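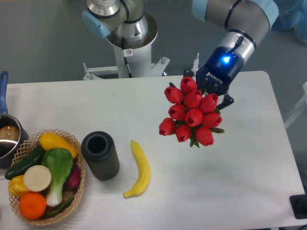 *Attachment 1: red tulips over the white table.*

**Ticket:** photos disappear from product pages after saving
**Shop software:** Gumis, with the Radix theme
**Opened:** 2020-12-03
**Status:** solved, one question open

### Problem

We run a small web shop for cut flowers and bulbs in Berkow. When I edit a product and press Save, the text is stored correctly, but the main photo is replaced by the gray placeholder. The photo is still in the media library. I can open it there in full size and download it again.

It does not happen with every product. The catalog has 2,215 entries, and so far I have found 39 with the placeholder. All of them were edited after the last theme update. Products which I did not touch are fine.

### What I tried first

- Cleared the browser cache, then used another browser. No change.
- Uploaded the attached picture again under a new name. It shows in the preview, and after Save it is gone.
- Made the picture smaller, because I thought of the upload limit. Same result.
- Changed to the default theme. Now the photo stays. I went back to Radix and it disappears again.

From the last point I understood that the fault is in the theme or in something the theme calls. Please correct me if this conclusion is too quick.

### Log

The error log of the shop has this line each time I save:

```
thumb worker: target folder not writable, job skipped
```

I did not notice it in the beginning, as the log is full of other messages about shipping rates. I filtered for "thumb" and then it was very clear.

### Reply from support (shortened by me)

Radix makes its own thumbnails in a separate folder. The update created this folder new, with the wrong owner. When the thumbnail cannot be written, the product gets the placeholder. They asked me to change the owner of the folder to the web user and to run the repair job in groups of 50, so the server does not become too slow.

### Result

I changed the owner and restarted the worker. The first run of the repair job stopped with a timeout. After I raised the time limit it finished in roughly 3 minutes, and all the missing photos came back. I saved the tulip product several times more and the picture stays in its place.

One entry needed work by hand. It is the gift voucher from our supplier Khosravi, where the file name had a space at the end. I renamed the file and connected it again.

### Still open

Will the next theme update create the folder again with the wrong owner? In March we change many products for the spring season, and I would like to know it before that time. Until I have an answer, automatic updates for Radix are switched off.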